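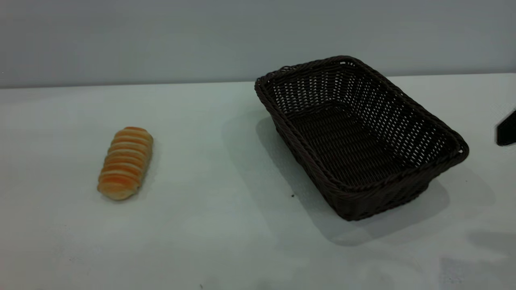 How long does a part-baked roll keep before it is finished in the oven?

A part-baked roll made by the Bestirach process keeps for 60 days in its sealed pack at room temperature, and should be eaten on the day it is finished.

DADLOW TO SUPPLY BESTIRACH PART-BAKED ROLLS TO CATERING CUSTOMERS FROM FEBRUARY

Dadlow, the wholesale bakery, will begin supplying long rolls made by its Bestirach process to catering customers in February. The rolls are intended for canteens, hospital kitchens, school kitchens and small cafes that have an oven on site but no room or staff for dough work. They replace the frozen long roll in the Dadlow catering list. The frozen round roll and the frozen seeded roll are not affected and keep their present order codes.

Bestirach is a two-stage baking process. In the first stage the dough is fermented, shaped, proofed and baked until the crumb has set but the crust has taken on very little color. The rolls are then cooled in filtered air, packed, and sealed under a mix of nitrogen and carbon dioxide. The second stage takes place in the customer's kitchen, where a short bake at high heat colors and dries the crust.

Part-baking is an old and widely used method. The work behind Bestirach dealt with two known faults in part-baked bread held at room temperature: crust flaking after the second bake, and a ring of dense crumb just under the crust. Both faults are linked to the way water moves through the roll while it cools. If the outside of the roll loses water too quickly, the crust shrinks less than the crumb beneath it and separates when it is heated again. If it loses water too slowly, the outer crumb stays damp and packs down.

Dadlow found that the rate of cooling mattered more than the recipe. The company rebuilt the cooling section of its line so that humidity is held at 70 percent for the first part of the cooling run and then lowered in steps. The air speed over the rolls was also reduced. Flaking was scored by weight of loose crust collected after slicing, and the rebuilt section gave lower scores than the old one on every flour tested.

"We spent the first months changing the dough, and the results moved very little," said Iona Hepburn, technical manager at Dadlow. "When we put humidity probes into the cooler we could see that the rolls on the outer lanes were drying much faster than the ones in the middle. Once the lanes matched, we went back to a plain recipe, and that is the one we are selling."

The recipe contains wheat flour, water, yeast, salt and a small amount of malted barley flour. There is no added sugar or fat. Part of the flour is fermented overnight with water and a little yeast before the main dough is mixed. The overnight stage adds flavor and makes the dough easier to stretch, which allows it to be shaped at lower pressure. The flour is milled by Ó Dubhghaill, which has supplied the Dadlow bread line since it opened. Ó Dubhghaill will provide a single grade for all Bestirach rolls, blended at the mill to a fixed protein range. Incoming loads are sampled at the bakery and held until the water uptake test has been read.

Trials of the finished product were carried out with customers using their own ovens. A total of 1000 packs were sent out. Kitchens were asked to follow the printed directions once and then to adjust time and heat as they saw fit, recording what they changed. Most of the changes recorded were to time. Kitchens with fan ovens tended to shorten the bake, and kitchens with older deck ovens tended to lengthen it. As a result the pack now carries separate directions for fan and deck ovens. A line on steam was removed, as few of the ovens in the trial could produce it and the rolls baked without it scored no worse for crust.

Some trial kitchens reported pale ends on the rolls. The cause was traced to trays with high sides, which shield the ends from moving air. Dadlow advises the use of flat or perforated trays, with the rolls set apart so that they do not touch. Rolls placed side by side will join at the edges and will need longer in the oven.

Finishing directions for a fan oven are as follows. Heat the oven fully before opening the pack. Place the rolls on the tray straight from the pack, without thawing or wetting. Bake for 15 minutes, or until the crust is golden. Move the rolls to a wire rack and leave them to cool before slicing. Slicing while the roll is still hot will drag the crumb and flatten the cut face. Directions for deck ovens are printed on the side panel of the case.

Storage is at room temperature, away from direct heat and strong light. Refrigeration is not advised, as bread crumb firms faster at refrigerator temperature than it does on a shelf. Unopened packs may be frozen, although freezing does not extend the printed date. Once a pack has been opened, the gas mix is lost and any rolls left over should be finished the same day. A pack that has gone slack before opening has lost its seal and should not be used — customers should keep the pack, note the line code next to the date, and contact their Dadlow depot for credit.

The move away from frozen supply also changes delivery. Bestirach rolls will travel on the ambient vehicle with flour, dried goods and packaging, and so can be added to an ambient order with no separate drop. Customers who take no other frozen goods from Dadlow will be moved to ambient delivery only. Friday deliveries will continue as now. Outer cases are smaller than the frozen cases they replace and carry fewer packs; depots will confirm pallet layouts on request.

Allergen information is unchanged in substance. The rolls contain wheat and barley. They are made on a line that also handles rye, and the line is cleaned between runs under the bakery's written procedure. Sesame is handled in a different part of the building, on the line used for seeded rolls. Full product data sheets, including salt content and nutrition values per roll, can be had from depots or from the technical office.

The cooling section was designed by Dadlow's own engineering staff and built by Nuker, which also supplied the humidity controls. Nuker will service the equipment under a maintenance agreement. Dadlow plans to fit the same controls to its round roll line at a later stage, subject to the results of a full summer of running, when the air drawn into the building is warmer and carries more moisture.

"Summer is the real test for the cooler," said Hepburn. "We have run it with damp air fed in on purpose and it held its setting, but that was for single shifts. I would like to see a whole season of data before we change another line."

Samples are available to existing catering customers through their usual depot. New customers should apply to the Dadlow sales office, stating the type of oven in use.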